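Skurkmont Counter Helper, reviewed: can it clear a kitchen counter yet?

I have been promised a robot that tidies the kitchen for most of my adult life, and I have got into the habit of not believing it. So when Skurkmont opened its Counter Helper software to reviewers in June, I asked for a login and a list of what it couldn't do. The login came the same afternoon.

Counter Helper is the part of a robot that decides what to pick up and where to put it. You bring your own arm, or you run it in simulation, where a modeled arm works on a modeled kitchen. I did the second. An arm costs more than my car, and I like my spray bottles with their heads on.

Setup took 80 minutes, most of it spent on a license file that wanted to be in a different folder. After that you type a chore in ordinary words and wait. Mine were dull on purpose: put this in that, move this off the counter, shut the lid.

Lids are where I started, because a lid has a hinge and the software has to respect it. An open wooden box on dark marble, a metal rod upright in front of it and the gripper close by is the kind of job a four-year-old does while talking about something else.

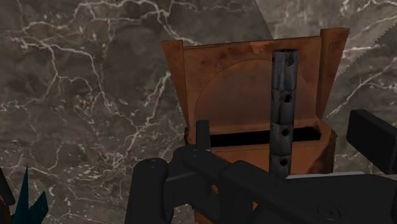
Can a home robot put things away without help?

Only when the job is short and the objects are few. In my trials Counter Helper finished 5 of the 9 chores I gave it, and two of those needed the instruction worded a second time.

The rewording bothers me more than the failures. "Put the rod away" got me a long pause. "Place the rod in the box" got me an attempt. If I have to learn how to speak to the thing, I have taken on a new chore to get rid of an old one.

Long, thin objects are a weak point all round. Gridberg, whose rival package I tried last winter, had the same trouble with wooden spoons. A two-finger gripper has to close on the right bit from the right side, and then keep clear of everything else on the way out. With a magenta spray bottle and a toy fish sharing the counter with a tow truck, and the rod sticking up from the back of the truck, there is plenty to keep clear of.

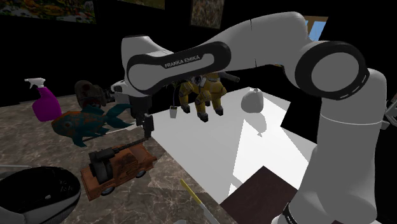

Speed and patience

It is slow. I ran the same clearing job by hand on my own counter while the software thought about its first move, and I had time to put the kettle on. Skurkmont's product lead, Iveta Dvořáček, told me by email that speed is capped by default and that owners can raise it. I raised it. The pauses stayed as long as before – only the moving part got quicker.

Murray Costigan runs the packing bench at Ivavo, a small housewares shop, and has been looking at this sort of thing for work. His view is kinder than mine. On a bench the same five items turn up in the same places all day and slow is fine if it keeps going through lunch. I can see that. My kitchen has never had the same five items in the same place twice. 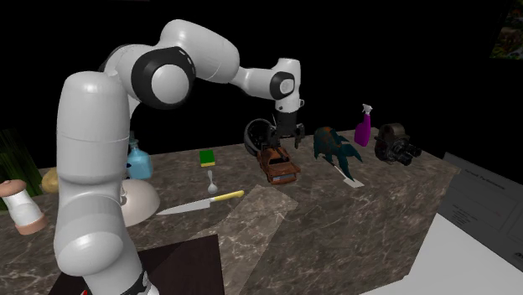

My test for any of these products is the drawer I would least like it to reach into, and for me that's the one with the sharp things. Counter Helper has no separate setting for blades that I could find. A knife lying partly across a translucent sheet, with a spoon and a sponge close by, is an ordinary sort of kitchen mess, and I would want to know that the software treats the yellow handle and the long blade as two very different places to grab. The manual gives this one paragraph, filed under "Other items."

The good bits, briefly. The log is readable. The stop button stops it. You can save a chore and run it again, and the saved ones behaved more steadily than the typed ones. Thái, the add-on pack of extra kitchen objects, installs cleanly, though I wouldn't pay for it until the basic set works.

Would I buy it? For a workbench with a short list of parts, I'd ask for a trial and take Murray along. For a home, I'd keep the sponge and the money. I'm leaving my login active until the next update, and the first thing I'll type is "put the rod away."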